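Demach One-Sheet Poster Display Case, Illuminated -- Trelten Cinema and Collector Supply

Home / Display / Poster Cases / Demach One-Sheet

Item no. 715
Availability: In stock at Sillport warehouse
Page last revised 29 January 2025

Overview

The Demach is a wall-mounted display case for full-size theatrical one-sheets. It is supplied to cinemas, film societies, libraries and private collectors who wish to show an original poster under even light while keeping it flat and free of dust. The case accepts single-sided and double-sided sheets. Double-sided sheets, which are printed in reverse on the back for use in lit cases, will show their full color range when the rear panel is switched on. Single-sided sheets should be shown with the front edge lights only.

Each case is assembled to order at our Sillport workshop and inspected before packing. The standard finish is satin black. Silver and white are available on request and add 12 working days to the delivery time.

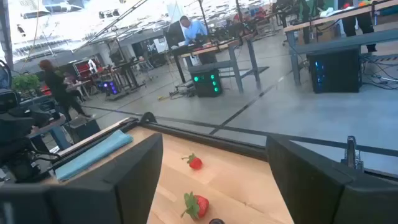

The door is hinged on the left and closes on a continuous gasket. It is held by two concealed locks that open with the same key, and two keys are included. Customers who order several cases for one lobby may ask for them to be keyed alike at no additional charge. Please state this when the order is placed, as locks cannot be changed once the case has left the workshop.

Specifications

Poster size: 27 x 40 inches
Visible area: 26 x 39 inches
Depth from wall: 3 inches
Door glazing: clear acrylic with ultraviolet filter
Lighting: LED, rear panel and front edge, switched separately
Brightness: 12 steps, set by a dial inside the door
Power: standard wall outlet, cord exits at lower right
Mounting: steel wall rail, supplied
Finish: satin black (silver or white to order)

Loading a Poster

Switch off the case and open the door fully. Lay the poster face up on a clean, dry table and allow a rolled sheet to rest for a day under light, even weight before loading. Slide the top edge under the upper clips first, then secure the sides and the bottom. Tape, putty and adhesive corners must not be used. Posters that have been linen-backed are thicker than ordinary stock and require the deep clip set, which is sold separately.

Trelten recommends that original sheets of value be rotated out of the case each October, or at least once a year -- even filtered light will fade certain inks over time. Reprints may remain on display as long as the owner wishes.

Installation

The case should be mounted by two persons. The wall rail must be fixed to studs or to masonry with suitable anchors; drywall anchors alone are not sufficient. The case is intended for indoor use and should not be hung above a radiator, opposite a popcorn warmer or in direct sun. For exterior walls and covered entrances, please see the Kołodziej weatherproof series, which uses the same clips and accepts the same poster sizes.
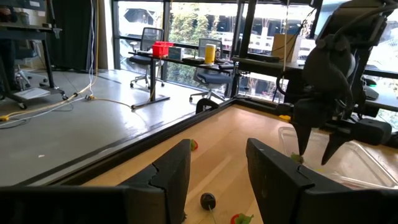 Replacement light panels, clips, gaskets and keys are kept in stock for all cases sold under the Demach name, including the earlier model with the aluminum back. The model name and serial number are printed on a label inside the door, below the dial. Please have both available when ordering parts.

Pricing and Orders

Single case, satin black: $1,280
Deep clip set for linen-backed sheets: $26

Prices do not include freight. Cases are shipped upright in a wooden crate and must be signed for on delivery. The recipient should inspect the crate before signing and note any damage on the carrier's form. Claims received after the form has been signed without a note cannot be considered.

Film festivals and nonprofit theaters may apply for institutional terms. Applications should be made in writing and should include proof of status and the number of cases required. Written quotations are prepared by Stanisława Wróbel, Institutional Sales, at the Sillport office.

Warranty

The cabinet and door are covered for five years and the lighting for two. The warranty does not extend to posters or other contents, to scratches on the acrylic caused by paper towels or ammonia-based cleaners, or to cases that have been drilled or repainted.

Related Products

Kołodziej Weatherproof One-Sheet Case
Demach Lobby Card Case, Eight-Card
Trelten Poster Storage Tubes, Archival
Deep Clip Set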